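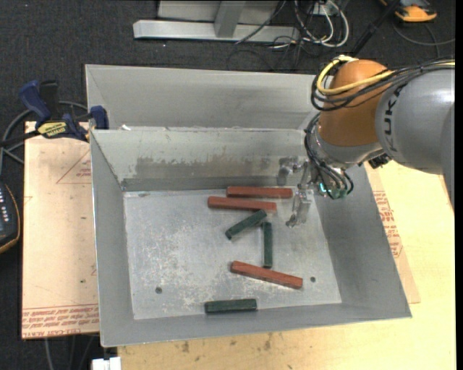
## 3.2 Viewer responses to presenter absence

Figure 2. Six short bars, three reddish-brown and three dark green, on the floor of an open gray metal bin, with a robot arm reaching over it.

We looked at how regular viewers of light entertainment shows react when a familiar presenter misses part of a series. The material comes from an online survey of 349 adults in Etville and Nakley, all of whom had watched at least one full season of a travel or motoring show in the past year. After incomplete forms were removed, 277 responses were left for analysis.

Respondents read one of two short notices about a made-up program. In the first, the presenter was away for the whole episode and a guest filled in. In the second, the presenter joined late and appeared only in the closing part. The reason given was illness in both versions. Each person then rated how likely they were to watch the episode and how much they expected to enjoy it.

Expected enjoyment was lower in the full-absence group. Intention to watch hardly differed between the groups. Several people wrote that they would watch anyway to see how the remaining cast handled the gap, a point also raised by Goodall and Yeoman in their interviews with studio audiences. Long-term viewers were more forgiving of a guest than newer ones, which we had not expected.

We also held follow-up calls with 21 respondents in November. Most remembered a real case in which a host had dropped out of a show they followed, but few could name the person who had stepped in. Those who could tended to describe the guest by a single joke or mishap.

Two limits apply to these results. The notices were text only, so they lacked the trailers and clips that normally reach viewers before an episode airs. The sample also leaned toward people over 40, and younger viewers who mainly watch clips on their phones may judge an absence differently. Section 3.3 takes up the second point using the Brultasberg panel.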